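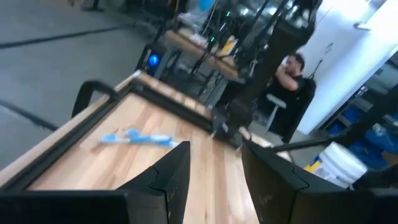

Flevon questions the need for bathroom "systems" and puts its money on one clear box

Print this page | E-mail this page
Reading time: 2 minutes

Plundport, January – Homeware firm Flevon will start selling a single desktop and washstand organiser this month, and says most households should think hard before buying even that.

The organiser is a low, see-through acrylic box with three compartments. It has no lid, no drawers and no matching range to collect. Flevon dropped plans for a set of 12 pieces after home trials in Trultport, where people were asked to tidy their toothbrushes, mouthwash and other small bottles and then leave things alone.

"We were told that customers wanted a place for everything," said Rawan Karam, head of product at Flevon. "I never quite believed it. Give people 12 trays and they have 12 trays to wipe. Most of what was in those trays had not been touched for months."

The firm is wary of the promises usually made for storage of this kind. It makes no claim that the box will save time, calm anyone down or change a morning routine.

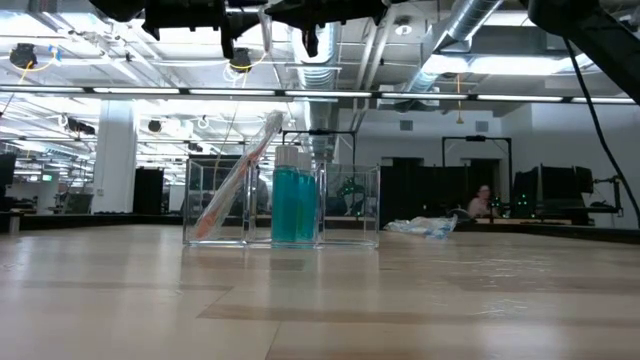 A toothbrush still in its wrapper can go in one side and a couple of bottles in the middle, which leaves a compartment free. Flevon suggests keeping it free for as long as possible.

Joelle Sabbagh, who ran the home trials, remains doubtful about clear plastic in general. "It shows you what you own, and it also shows you every drip of toothpaste," she said. "I'd still take it over a wicker basket. But wash it, or don't bother."

Packaging has been cut back as well, though Karam concedes that a thin bag is still a bag, and the firm has set no date for doing without one.

The organiser comes with an 18-month guarantee and will be sold singly at Flevon's shops in Plundport and Trultport.

Press contact: Imad Rawashdeh, Flevon press office, Plundport

This site uses cookies. By continuing to browse you agree to our use of cookies. Accept | Manage settings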